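The kitchen drawer stopped closing in February and I ignored it until this week. It would go in most of the way, something would catch, and then I'd push harder, which is how the front panel came loose. So on Friday, December 12, 2025, I took the day off and emptied it.

It's the drawer next to the stove. When we moved in it was supposed to be for dish towels. Then somebody put a tape measure in it and that was the end of the towels.

I did it in the order that made sense to me:

- Dump everything on an old sheet.
- Throw out what is plainly trash (dead batteries in their own bag, they go to the drop-off).
- Test every pen and marker on the back of an envelope.
- Put things with the room they belong to.
- Look at what's left.

The pens took longest. I tested 28 of them, markers included, and I kept the ones that wrote on the first try. If I had to scribble, it went. I had a Leckie pen I liked a lot and it didn't write, so that went too.

Keys were the other problem. There were two I couldn't match to any door, shed or padlock here. I taped them to a card, wrote the date on it, and put it in the desk. If I haven't found a use by next winter they can go.

The rubber bands had melted onto the liner. I got the liner out with a putty knife and washed the drawer with dish soap. I glued the front panel back on and left it clamped overnight. The glue was Tostmont wood glue, which I'd bought for a chair and never opened.

What I've changed is that small stuff without a room no longer goes in the drawer. It goes in a metal bin on the table, and I sort it from there. The bin is old and scratched up and I don't worry about what gets tossed in it. It has a divider, and I keep the back part clear so there's somewhere to put things once I've decided on them. The front is for whatever I haven't dealt with.

By Saturday afternoon the front was down to a screwdriver, a small wrench, a pen, a couple of markers, a comb and a few other small things. The screwdriver and wrench go to the garage. The comb belongs in the bathroom and I can't tell you how it got to the kitchen.
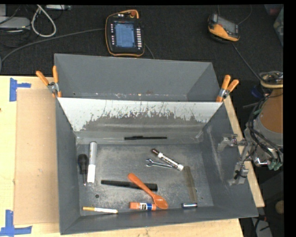 Jucélia Sales wrote to me that a bin like this only works if it gets emptied on a set day, and that hers turned into a second junk drawer in a month because she kept meaning to get to it. She does hers on trash night now, before the cans go out.

I think she's right, so I'm going to do the same. Our trash night is Tuesday. The dish towels are back in the drawer, folded in thirds, and it closes. I still need to buy a new liner and find a hook for the tape measure.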